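Towels and Linen: What Changes in November

The second half of the guest house newsletter is usually about bookings, but this time it goes to the bathrooms. Laundry has been the largest running expense at Radbridge after heating, and we have been asked several times why the towel arrangements differ from one floor to the next. From November they will be the same everywhere.

Each room will have one bath towel and one hand towel per guest, plus a bath mat for the shower. The bath towels are the white terry ones we already use. We looked at changing to gray, which hides makeup stains better, but the white can be washed hot with everything else and we don't have to sort it. The last count of the linen room came to 338 bath towels in good condition and 15 that are thin enough to be cut up for cleaning cloths. That is enough to get through the winter without a new order.

The main question from guests is where to leave a used towel. On the old cards it said "in the tub," which made no sense in the rooms that have only a shower. The new card says:

A towel on the rail means you will use it again.
A towel in the basket or on the floor means please change it.

Either place is fine for a change. Please don't leave used towels on the bed or over the top of a door. Damp cotton marks the varnish, and we have had two doors refinished this year for that reason.

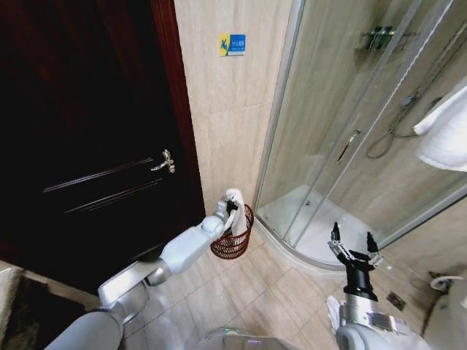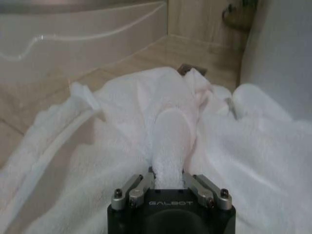

White towels at the change-out: one at the red mesh basket by the shower, and a crumpled one on the floor.

The small round wastebaskets cause some trouble of their own. A bath towel fills one completely, and anything thrown in earlier ends up underneath. Razors, cotton swabs and hotel soap wrappers have all gone down to the laundry room folded inside a towel. Sunil Barua, who runs the laundry, now asks that every towel be opened out and shaken before it goes into the cart. It takes a few seconds. A lipstick that got through in the spring ruined a full load, and a hair clip went into the drain pump of the older Lindgren washer and put it out of use for four days.

For the housekeeping staff, the order of work in the bathroom will be:

Take out the used towels first, from the basket, the floor and the hooks.
Open each one and shake it over the shower tray.
Check the basket and empty it.
Clean the glass, the tray and the handles.
Wash the floor, starting at the far corner and finishing at the door.
Hang the clean towels last, folded in thirds lengthwise, over the rail.

The clean towels go last so that they don't pick up spray from the glass cleaner. This was already the practice on the upper floor, and the rooms there have had fewer towels sent back as damp or smelling of cleaner.

Towels that are stained should be knotted once at a corner before they go into the cart. Sunil's team pulls the knotted ones out and soaks them overnight. Please don't try to treat stains in the room with bathroom spray. It can leave a yellow patch that no wash will take out, and the towel has to be written off.

We are also changing the detergent. The Storka powder has been good on whites but leaves the terry stiff in our water, and we have stopped using fabric softener because it makes towels absorb less. The replacement is a liquid from Plalumow, used at a lower dose with an extra rinse. We ran it on the ground floor linen for a month and the towels came out softer. The cost per load is nearly the same. The remaining Storka will be used up on the cleaning cloths and kitchen aprons.

Guests staying more than three nights will get a change on the third day whether or not they put anything in the basket. Anyone who doesn't want this can hang the door card with the green side out. Extra towels are at the front desk and there is no charge for them. Pool towels are separate, and should go back to the bin at the pool gate. We found bath towels in that bin all summer and had to carry them back upstairs.

If a basket is bent or has loose wire, take it out of the room and leave it in the linen room with the room number on a piece of tape. Loose wire snags the terry loops and one pull can run the whole width of a towel. Spares are on the shelf above the ironing table.

Questions about any of this can go to Sunil on extension 754, mornings before 11.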